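Canteen and tea point inspection – Takwood site, ground floor
Ref. 1172. Inspected July 10, 2022. Previous inspection: May.

1. Fire door to corridor. Closer works, door latches from fully open. Pass.
2. Extinguisher and fire blanket. Both on brackets, tags in date. Pass.
3. Refrigerator. Seal split at lower hinge side. Fail – replace seal, recheck temperature log after 16 days.
4. Water heater. Descaled, guard fitted. Pass.
5. Extension leads. One lead run behind the sink unit. Removed during inspection. Pass after correction.
6. Floor. Vinyl lifting at the threshold, trip edge. Taped for now. Fail.

Comments on item 7, tableware and surfaces, follow.
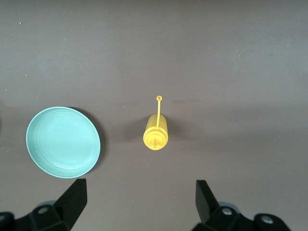
Imogen Kershaw

Plastic plates are acceptable at this site. Discard any with cracks, deep knife scoring or a chipped rim. Do not use them in the microwave unless the base is marked for it – staff have been reminded of this before. Work surfaces to be wiped down at the end of each shift and the sheet initialed.

8. Microwave. 700 W unit, door interlock tested, vent clear. Pass.
9. Waste. Lid pedal broken on the food bin. Fail, low priority.
10. Storage. Cartons stacked to over 200 cm beside the door. Reduce height.

Actions: items 3 and 6 to Jamie Lambert, items 9 and 10 to Fasil Wubshet. Item 3 stays open until the temperature log is countersigned.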